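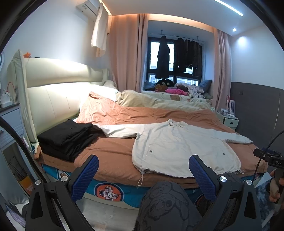 An off-white jacket laid flat on the quilt, with the finished pile of black clothes beside it.

Laundry > Folding and Storing > Jackets and Bulky Tops

How to fold bulky jackets and sweatshirts on a bed

By Léonie Coste
4 minute read

I love folding on a bed. A table is fine for T-shirts, but once you get to anything with a collar, a zip or long floppy sleeves, you want room to throw your arms out and really smooth things down (and your back will thank you if the mattress is a decent height!). I do most of our cool-weather tops this way every August, when half the house seems to be in the wash at once, and it has become one of my favourite jobs.

Before you start

Pull the quilt more or less straight. It doesn't have to be perfect, a few wrinkles won't hurt, but big lumps under a jacket will have you chasing creases that aren't even in the jacket. Choose one spot near the headboard for finished things and keep it for that. Empty the pockets. I once folded away a full packet of cough lollies and found them the next winter.

Folding a jacket with snaps and a drawstring

1. Lay it out with the collar pointing away from you and the hem nearest your knees. Stretch both sleeves straight out to the sides.

2. Close any zip or front snaps, then press the pocket snaps shut so the pockets lie flat.

3. Even up the drawstring at the hem. If one loop is much longer than the other, ease the toggle along until they match, then tuck both loops up inside. Dangling cord catches on everything in a drawer.

4. Bring one sleeve across the body, fold it back down along the side, and repeat with the other. On a gathered collar, leave the gathers alone! Squashing them flat only makes a worse crease.

5. Fold the hem up to the collar. For a narrow shelf, fold once more.

Folding a quarter-zip

1. Run the zip up most of the way and stand the collar up. I like something light and crumpled inside the neck so it keeps its shape, and a clear plastic bag does the trick nicely.

2. Fold the body in half, with the collar half on top, and smooth from the middle out to the edges with the flat of your hand.

3. Fold the sleeves in one at a time. The cuffs are ribbed and like to bunch, so give each one a little tug before you let go of it. 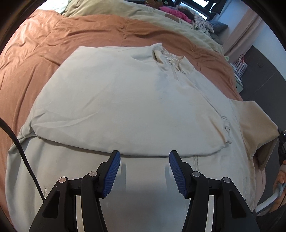
Stacking the pile

Put the thickest pieces on the bottom and turn every second one around, so the bulky collars don't all end up at the same side. Dark things get their own stack at our place, mostly for lint reasons. My neighbour Şükran Soylu stands hers on end in a deep drawer and swears by it, and I'm halfway to being converted.

If a pile starts to lean, take the top two off and refold those first. Usually they're the culprits.

Contact | © Mundoswood | Back to top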